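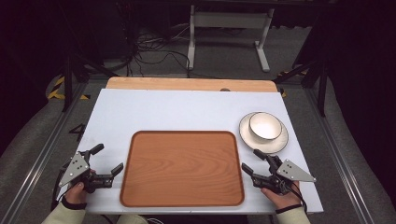

Tray, bowl and saucer on the white table.

Ticket 2148 – Course booking shows paid, diver not on roster
Opened: Monday, March 25, 2019
Reported by: Kavitha Bangera, Candness Dive Center
Assigned to: Troels Egilsson, Wullirance Support
Status: Resolved

Problem
The customer paid for the open water course through the online shop. The order appears as complete, but the name is missing from the instructor's roster. Wetsuit and fin sizes were not passed to the rental desk either.

Step 1. Order record checked. Payment of 200 was received in full and the confirmation e-mail was sent.

Step 2. Roster export reviewed by Uzma Gondal. Order 712 was rejected – the medical form field was blank.

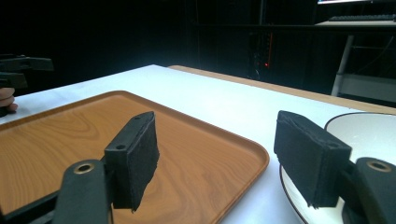 Step 3. Form located under a second account with the same e-mail address. The two accounts were merged at the customer's written request.

Step 4. Export run again. The diver now appears on the roster with the correct sizes. Two other orders held for the same cause were released.

Follow-up
The shop will require the medical form before checkout. Nuno Vieira will confirm the change with the Candness office within 3 business days.
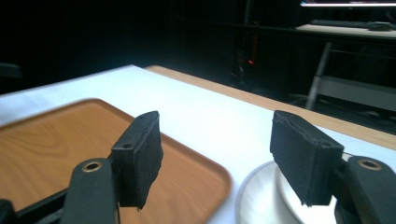

Gripper jaws with dark padding, over the white table.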